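Macedo Community Rooms
Activity room and breakfast corner – monthly check, August
Checked by: Catarina Baptista
Read and countersigned by: Gaurav Dwivedi

1. Floor and walkways
Carpet lies flat at the door – OK
Carpet edge by the sink – lifting, needs tape or glue
Walkway to the fire door clear – OK
Comment: The lifted edge was on the last sheet too. Armindo Lobo has the right tape in the store and should do the whole run in one go, as the short piece put down before came up again.

2. Tables and surfaces
Legs tight, no wobble – OK
Tops free of cracks and sharp edges – OK
Tops clean before food is put out – NOT OK
Comment: The white table is used for drawing and for breakfast, and it shows. Pink and red smears stay on the gloss after a quick wipe with a dry cloth. Use warm water and washing-up liquid, then a clean cloth. Crumbs should go into the hand and then the bin, not onto the carpet.

3. Dry food
Packets closed after use – NOT OK
Packets in date – OK
Allergy sheet on the wall – OK, but faded
Comment: An oatmeal packet left open on its side will spill as soon as someone knocks the table. Fold the top over twice and clip it, or tip the rest into a lidded tub. Write the opening date on the tub. The 400g bags are a good size for us and I would not go bigger.

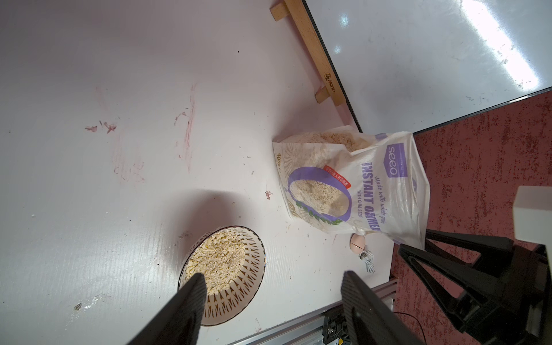

Oats poured into a bowl and not eaten are to be thrown away at the end of the session. They do not go back in the packet. Conceição Antunes has asked for this to be put on the wall next to the allergy sheet, and I agree.

4. Bowls and crockery
No chips on rims – 7 bowls checked, OK
Stored upside down in the cupboard – OK
Comment: Patterned bowls need a proper look under the light, as small chips are easy to miss against the brown and cream.

5. Cables and small electrical items
Plugs and sockets undamaged – OK
Cables off the eating table – NOT OK
Comment: Thin cables are the worst for this – they slide under packets and get pulled with them. Coil them and keep them on the shelf.

6. Easel and drawing board
Pegs firm – OK
Board seated properly on the ledge – OK
Board surface – scuffed, still usable
Comment: Keep the easel back from the food when both are in use.

To do before the next check
Carpet edge – Armindo
New allergy sheet and oats notice – Conceição
4 lidded tubs and a bag of clips – Joana Carvalho to order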